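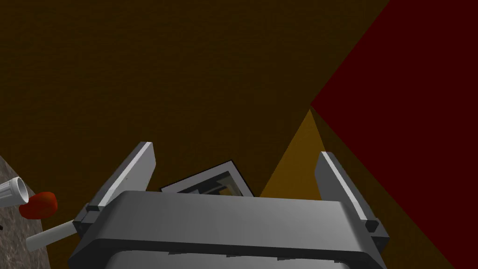
The Arm That Wouldn't Let Go of the Plan

January 15, 2026

Run 952 was supposed to be boring. Lucero, the kitchen-helper arm from Nindico, had one job in simulation – find the thing on the counter, close the gripper, lift. It had done it all morning. Then it drove itself toward a wall and kept going.

No alarm. No stop. The log said the task was going fine.

That's the part that bothered people in the Garkgate office. A crash in a simulator costs nothing. A crash that reports itself as progress is a different animal, and the real arm was due on a real counter in June.

So they ran it again. 100 restarts from the same saved state, same target, same software. The fault came back in 9 of them. Same pattern every time: a good start, a small twist at the wrist, then the camera view rolls over and the arm carries on as if it hadn't.

The view from the wrist is all Lucero has to go on once it gets in close. Get it near a plain brown surface, nothing printed on it, no seams, and there's not much to hold onto. A gray slab with dark stripes comes in at one side. Is it near or far? The software picked an answer and stuck with it.
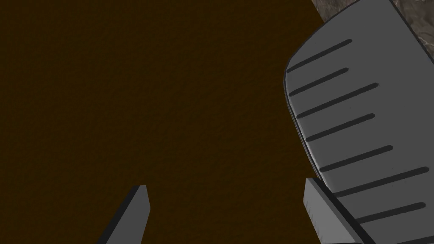 What the stop didn't catch

Nindico's safety stop watches for force. Hit something, motors cut. Fine for a real bench. But the walls in this build had been loaded as scenery, with no contact switched on, so there was no force to feel and nothing to trip. The arm could of gone clean through.

The second check, a limit on how far the hand may stray from its work area, was there. It was also set for the older, shorter arm. Nobody had changed the number when the new one was loaded in. One line in a settings file.

Replays from the wrist are uncomfortable to watch. Counter, then wall, then a corner, all of it tipping. In one the open fingers point up at a framed picture, black border, white mat, left fingertip almost at the bottom edge. Nothing between the fingers.

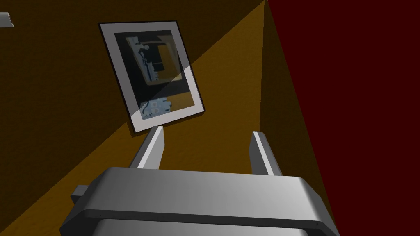 Simulator still: Nindico / Garkgate

The fix so far is plain stuff. Walls are solid now. The reach limit is right. And Dimo, the watchdog program that runs beside the arm, now compares the wrist view with the joint readings and halts if teh two disagree.

The failing cases went back through. All 9 stopped early – two of them a bit too early, before the arm had got anywhere useful. Whoever tunes that next has a choice to make between a jumpy robot and a late one.

The June date hasn't moved. The first real tests will be at low speed, behind a screen, with a hand on the stop button.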